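Workshop diary – Lornum bench

2020-06-07

The session opened at the usual hour with the written plan from the previous entry read through in full. The plan called for the grip work on small articles to be carried forward, the left-hand unit to be checked for play in its linkage, and the question of the jaw pads to be settled for the present stage. The first two were dealt with. The third was dealt with in part, as recorded further down.

The linkage was attended to first. The members had noted in January that one of the jaws closed a little ahead of its partner, and that the difference grew larger as the handle was squeezed harder. The cause was put down at that time to wear. It has now been traced to a screw which had been driven home before the joint was properly seated. The screw was withdrawn, the joint was seated by hand, and the screw was put back with a drop of thread lock from the Gislow tin. The two jaws now meet as they should. The entry made in January is therefore to be read as corrected, and a pencil note to this effect has been placed in the margin of the older book.

Thread lock is running low. It has been added to the order list, together with fine emery paper and a replacement for the smaller of the two hex keys, the corners of which have become rounded.

There followed some 35 minutes on the handle return spring. Three springs were to hand, all of them taken from the Contreras box. The stiffest gave a firm return but tired the hand. The lightest was pleasant to hold but left the jaws half closed when a sticky article was let go. The middle one was fitted. It is not ideal, and the writer would prefer something between the middle and the stiffest, should such a spring be found at a fair price.

Practice with small articles was then taken up at the table, with both units in use. The writer's rule remains that a hand tool must be proved on ordinary household things before any motor is fitted to it, and hair clips, ties and beads have been kept as the standard set for this purpose. They are awkward in different ways. A claw clip offers a great many edges and tends to turn in the jaws. A hair tie lies flat and gives very little to take hold of. A bead is simple enough once caught, but it will roll at the least touch if the approach is too low.

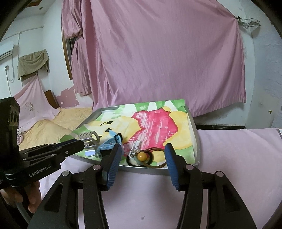 Chalerm Srisuk was of the view that the pads ought to be softer before anything else was changed, and that the ribs should run closer together, as a thin elastic will always find its way into a wide groove and stay there. He held further that no purpose would be served by fitting the motor until this had been looked into, and he asked that his opinion be entered in the diary in case it should later prove correct. It is so entered.

The writer does not wholly agree. A softer pad will certainly hold an elastic better, but it will also give way under the teeth of a claw clip, and the clip will then swing. The present blue pads were cast in the harder of the two grades that were bought, and they have kept their shape well. It was agreed that one pair should be cast in the softer grade and tried against the present pair on the same articles. No change is to be made to the spacing of the ribs until that has been done, so that only one thing is altered at a time. The mould for closer ribs would in any case have to be drawn afresh.

The casting itself was begun in the afternoon. The mould was cleaned, wiped with release wax and clamped. The mixture was weighed out at 80 grams, which is more than the pads require, but smaller quantities have proved hard to weigh with any confidence on the kitchen scale. What was left over was poured into the lid of a jar to serve as a test piece. The Jemlow sheet gives a curing time of 4 hours in a warm room. The mould was left on the shelf over the boiler and is not to be opened before the next session, whatever the state of the test piece may suggest.

While the mould was standing, attention was given to the motor mount. The plate as first cut is too long, and fouls the handle when the jaws are fully open. It was marked for shortening to 55 millimetres – this figure to be checked once more against the drawing before the saw is taken up, as the drawing has been altered twice and the copy on the wall is not the latest. The holes already drilled will fall within the shortened length and may be kept. The corner nearest the cable should be rounded off generously. The first cable was rubbed through at precisely that point, and the second shows the beginning of the same mark.

A short discussion was held on whether the motor should drive both jaws through the existing linkage or pull on one side only by means of a cord. The cord would be cheaper and quieter. The linkage is already made. The matter was left open, with a slight leaning on the writer's part towards the linkage.

Matters outstanding at the close of the session:

The mould to be opened and both pads trimmed with the curved scissors and not with the knife.

The copy of the drawing on the wall to be taken down and the current one put up.

The mount plate to be cut and the edges dressed.

The left-hand unit to be checked again for play after a further period of use, and the result entered whether or not any is found.

The stiffer spring to be returned to the Contreras box with its label.

The writer also wishes to note that the good tweezers are missing from the tray by the vice. They were last entered as being in use for the wiring. Should they be found among anyone's own tools, their return would be appreciated, and no remark will be made upon it.

The bench was swept, the wax was put away and the scale was switched off at the wall. The next entry will be made when the mould is opened.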